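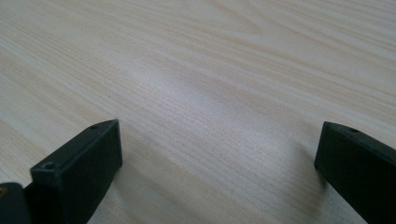
Issue 11

Stistura will move part of its laundry sorting to robots in November, the company told staff at its Horgan plant. Workers now spend some shifts at a table with a gripper in each hand, recording how cloth is picked up. 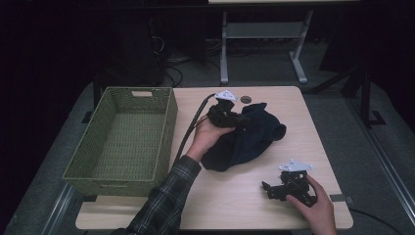 The plant handles about 4,000 pieces a day. Under the plan, 2 robot stations from Voltska would take over the first sort, and the people on that line would move to checking and repairs.

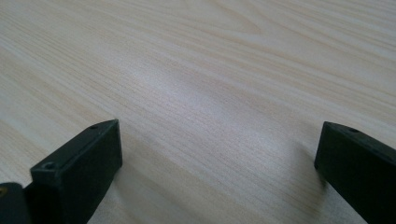

Pay grades stay as they are, Stistura said. Staff have asked for shorter turns with the grippers, citing sore wrists, and the company has yet to answer.

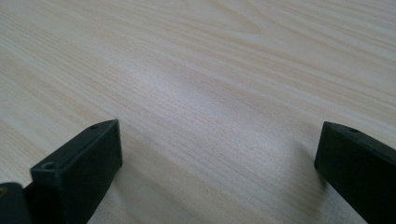
*Open gripper over the tabletop, Horgan plant.*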